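Comparing two hands on a humanoid: how do I make it fair?

Sulastri Wattimena

We're choosing between two five-finger hands for our humanoid, the Ninar and the Obi. The job is simple: reach over the end of a table, go down to a small yellow container, take hold and lift. I've logged 553 tries with the Ninar and 159 with the Obi. The Ninar looks better on paper, but I changed the arm controller partway through and don't trust the figures. 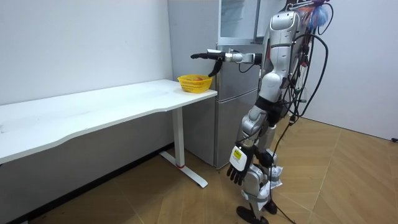
The table height hasn't changed. The start pose of the arm has, a couple of times, and I only wrote it down for the later runs. Can I keep the old data or should I start again?

Ikechukwu Tamuno

Start again, but keep the old logs for finding faults. Fix the start pose in software and swap hands every 50 tries or so - if you do all of one and then all of the other, you're partly measuring wear in the wrist. We did 1,025 per hand and the gap was clear well before the end.

Save the raised pose with the fingers open and go back to it after every try.

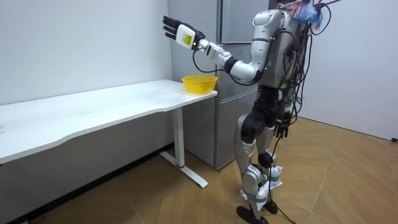 Arm raised over the end of the table, fingers spread.

Also weigh both hands. If one is heavier the arm will sag at full reach, and you'll blame the grip for it. Metbridge controllers let you set the payload for each tool. I don't know about others.

drurisport_fan

we had the Obi, it was fine. check your cables

Sulastri Wattimena

Thanks. The payload was set for the Ninar the whole time, so I'll redo both from scratch in May.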